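3 min read

November | By Radek Kadlec

The Gripper Scores I Stopped Trusting

Every vendor comparison I get now leads with simulation. Norkard sent one last month: two grippers, 1,368 simulated grasps, and their three-finger model ahead of the Presik parallel jaw by a margin that would settle any purchase order.

We bought one of each anyway. Hyun-seo Seok ran them on our own arm, 75 picks apiece, same controller, same bin of parts. The Presik won. The Norkard hand kept stalling on thin, flat items, and its report had hardly tested any.

I don't think anyone cheated. I think a simulator rewards whatever its author bothered to model, and friction at a fingertip is tedious to model. Min-kyu Na, who builds these rooms for us, disagrees with me. He says camera placement and path planning can be compared perfectly well in software, and on cameras I'll give him half the point.

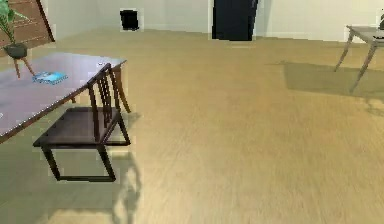 A simulated room with a dining table, one chair and a side table.

Look at that floor. I have never worked over one so clear. A camera score earned there tells me the camera can cope with there, and I would want 20 ugly real rooms before I signed for anything.

Vendors could publish their failures alongside the totals. I asked Norkard for theirs on a Saturday and am still waiting.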